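Piroska Fülöp
Sunday moss thread, because a few of you asked how the count went and I can never answer anything in one post. Get a cup of tea, this goes on a bit!
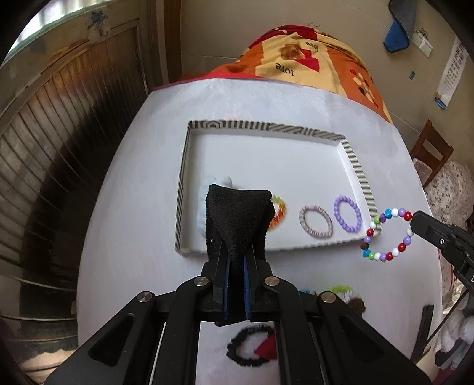 Black fabric, folded, with one tiny pale speck of lint.

1/ So, the Durnora bog survey. We went in hoping to put together a proper list of every moss, liverwort and lichen on the north side, where the last list was typed up on a typewriter and half the names have changed since. (Mosses get renamed a lot. You learn to keep the old name in pencil next to the new one.)

2/ The final number of records is 2,481. A record is one species in one spot, so please don't go telling people we have 2,481 kinds of moss, much as I would love that. The same common haircap turns up over and over and every time it gets its own line.

3/ Of those, 1,577 are mosses. I expected the liverworts to do better, it's such a wet site, but they are small and flat and they like to hide underneath other things, and by four in the afternoon my eyes are not what they were at nine.

4/ Anikó Takács found the best thing of the whole project, and she found it while looking for her glove. A little cushion of something dark, almost bronze, tucked under a root on the Szűcs side of the stream. We both got down on our stomachs with our hand lenses and said nothing for quite a long time.

5/ We still don't have a name for it that we both agree on! The leaf tips say one thing and the capsules say another. A piece has gone off to a specialist who is much better at this group than either of us, and I'm trying very hard not to write and ask every two days.

6/ Someone asked what "under threat" means for a moss. On our site it's mostly drainage. The old ditches at the Jistau end still pull water off the bog, and you can walk from soft green hummocks to dry heather in 50 steps. The peat mosses just stop. It made me sadder than I expected, to be truthful.

7/ But! Two of the ditches were blocked a while back and there is new peat moss creeping along both of them, bright as lettuce. It isn't much to look at if you don't know what was there before. I took Anikó back twice to see it and she was very patient with me.

8/ For the people who like the boring parts (my people): everything is going into the Nimora database, square by square. 1,012 records are in so far and the rest are in my notebooks, some of them with tea on. I do a page or two after supper and I'm hoping to be through it by the end of May.

9/ If you want to start with mosses yourself, get a ten-times hand lens and pick one wall. Just one! Go back to it after rain, when everything has opened up, and draw what you see even if you draw like I do. Names can come later.

10/ I'll add to this thread when we hear about the bronze one. Anikó has bet me a cake that it's the common thing in a bad mood. I have already told her I like walnut.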